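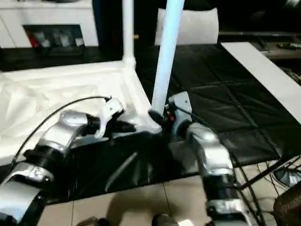
White ring on my dining table, need help before the in-laws see it. Skatusitz extension table, bought used, no idea what finish is on it. Somebody put a hot casserole straight down and now there's a cloudy circle, plate sized. Tried mayo overnight (don't laugh) and it smelled like a deli and did nothing. Going forward I'm keeping a white cloth spread over the work end, same as on the table in the pic, but that doesn't fix the ring I've already got. Iron trick? Toothpaste? Scared of making it worse.
– posted by rivetmom

Iron trick. Old t-shirt folded once, iron on low, no steam, few seconds at a time. Lift and look every time. Did it on my mother's sideboard and the ring went.
– posted by Akinyi Kimaro

NO iron until you know the finish. If it's shellac or old lacquer you can soften it and then the shirt sticks and you've got a weave pattern in your table forever. Ask me how I know.

Test first. Underside of the leaf, dab of denatured alcohol on a Q-tip, wait 30 seconds. Gets tacky = shellac. Nothing = probly lacquer or poly. Then decide.
– posted by dovetail_dan

Dan, low heat for a few seconds is not going to melt anything. People have done this for 100 years.
– posted by Akinyi Kimaro

People have wrecked tables for 100 years too.
– posted by dovetail_dan

Skip both. Grollow paste, the gray tin, tiny bit on a soft rag, go with the grain. It's a mild abrasive so it'll leave a shiny spot or a dull spot depending what you started with – you may end up doing the whole top to even it out. Took me 2 evenings on a table for six.

Not toothpaste. Too gritty, and the mint smell hangs around.
– posted by Gladys Muriithi

ok did the alcohol test under the leaf. Not tacky. A bit dull where I dabbed but it buffed off. So not shellac?
– posted by rivetmom

Not shellac. Could be lacquer. Lacquer thinner would tell you but I wouldnt bother, you don't need that stuff in a dining room.

I'll give Akinyi the iron now. Lowest setting. Water out of the tank first!! Drips are how you get a second ring.
– posted by dovetail_dan

Thank you Dan
– posted by Akinyi Kimaro

Hair dryer instead? Worked on my coffee table, medium heat, kept it moving. Slow. Then Gumon oil over it
– posted by swampoak18

Oil on lacquer just sits there and gets dusty. If you want something on top use a plain wax, thin coat, buff it out. And not till the ring's gone, you'll only seal a cloudy mark under wax and have to strip it.
– posted by Gladys Muriithi

Disagree, Gumon hid mine fine. Two years and can't see it.
– posted by swampoak18

Hid isn't fixed.
– posted by Gladys Muriithi

Update. Iron, lowest, dish towel not t-shirt, bunch of short goes. Ring is mostly gone, there's still a thin crescent on one side if the light's low. Going to try the Grollow on just the crescent tomorow. Trivets ordered.
– posted by rivetmom

Light pressure on the crescent. Stop as soon as it fades and check it dry.
– posted by Gladys Muriithi

Contact the moderators | © Swai Home Forums 2021 | Back to top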